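Ticket 21: Folding cell stalls between garments, visitor demo
Opened by: Kuldeep Sandhu
Assigned to: Nesma Morsy
Site: Titatia, demo room
Status: Closed, one follow-up open
Priority: High (visitors coming!)

Entry 1, Kuldeep

Hi Nesma, opening this one properly so it doesn't get lost in my messages. We've got the Bhardwaj people coming through on November 10, 2023, 16 of them at last count, and the folding cell is the thing they all asked to see. I ran it this morning to warm up and it did fine on the first couple of shirts, then it just sat there. Both arms parked over the table, grippers open, no error on the screen, the Flasum panel showing "ready" in green like everything was wonderful. I hit resume and it went right along. Next shirt, same thing again.

What I've tried so far:
Restarted the Flasum software. No change.
Power cycled the whole cell, waited a good long while, brought it back up. Worked for one shirt, then stalled.
Swapped the shirts for the older, thinner ones. No change, and they look terrible folded.
Wiggled the cable connectors at the base (gently, I promise). No change.

Logs are attached to the ticket. I don't really know what I'm looking at in there, but there's a line that says "waiting on scene" over and over right where it hangs, so maybe that's a clue?

Entry 2, Nesma

That line is a big clue, thanks for digging it out. "Waiting on scene" means the software wants a clear look at the table before it picks its next move, and it isn't happy with what it's getting. It'll wait forever because somebody (me, back in February) set the timeout to zero. Zero means no timeout. Sorry about that one.

Could you check two things for me? Are the room lights any different from usual? And did the wrist camera settings get touched when the Pravato update went in?

Entry 3, Kuldeep

Lights - yes! We put up two extra spotlights for the visit so people at the back could see. I never even thought of that. One of them points pretty much straight into the cell. I didn't touch the camera settings, but the update did ask me to accept something and I accepted it, so make of that what you will.

Entry 4, Nesma

OK, I logged in remotely and the update flipped exposure from fixed to auto on both wrist cameras. With a spotlight pouring in, auto exposure hunts up and down whenever an arm moves, and the picture never settles long enough to pass the check. So the two things together are what got us. I've put exposure back to fixed and set the timeout to 9 seconds, after which it takes another look and then throws a real error you can read. Please turn that spotlight toward the ceiling and run it again. Watch the orange shirt in particular, bright colors are the ones that suffer when exposure drifts.

Entry 5, Kuldeep

Spotlight turned, cell restarted, and I've been running it all afternoon with the orange shirt. Grabbed these off the overhead view while I was at it: 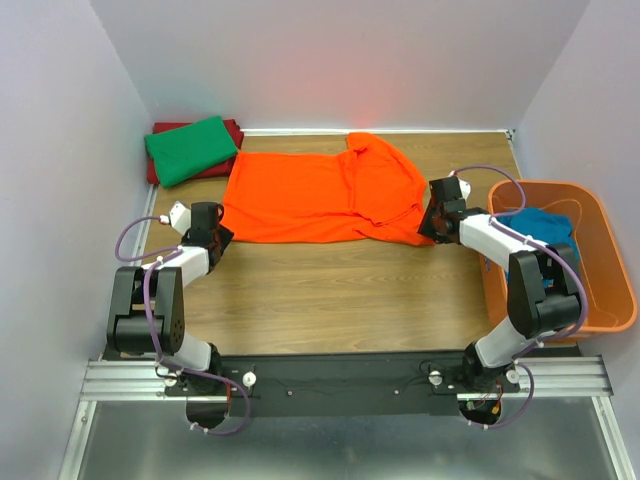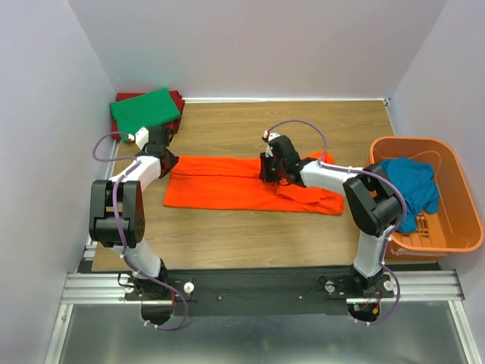
Orange shirt on the table, with the green and dark red cloths stacked at back left and one more in the basket.

No stalls! I went through the whole basket more than once and it never sat there thinking. The folds aren't perfect, and I had one where the sleeve end got all lumpy and I wanted to reach in and fix it myself, but it kept moving and that's what I care about for the visit. I'm leaving it powered on overnight if that's OK with you.

Entry 6, Nesma

Overnight is fine, just park the arms first and take the clothes off the table. The lumpy sleeve end is a separate thing. It's the grip point on the collar side, and I'd like to look at it after the visit and not before, please, because I don't want to change anything else the day before a demo. If it bunches up in front of people, let it finish its fold and reset from the panel. Don't reach in while it's live, no matter how tempting it is.

One more for your list: tell whoever is running the room to keep phone flashes off near the cell. Fixed exposure won't save us from a flash going off right in front of a wrist camera.

Entry 7, Kuldeep

Visit's done and I am wiped out. Quick report while it's still fresh.

It ran for the whole session, roughly an hour, with one stop. That one gave us the new timeout error, so your change did its job - a kid in the front row had leaned a shiny balloon against the opening and I think it was throwing light all over the place. Moved the balloon, pressed resume, off it went. People loved that part, they wanted me to make it fail again.

Questions I couldn't answer and said I'd pass along: can it do socks, can it do fitted sheets (big laugh from the room), and how does it know which end of a shirt is the collar. I mumbled something about training on that last one. If you've got a better answer, I'd love to have it before the next group.

Entry 8, Nesma

So glad it held up! Socks, not yet. Fitted sheets, ask me when I've learned to fold one. For the collar question, your answer was fine, but I'll write you a short version that you can tape to the side of the desk.

Closing this with the following changes on record:
Wrist camera exposure locked to fixed, both arms.
Scene timeout 9 seconds, one retry, then error.
Note added to the Pravato update steps: check exposure before accepting defaults.
Spotlight to stay pointed at the ceiling.

Grip point on the collar side moved to its own ticket, assigned to me.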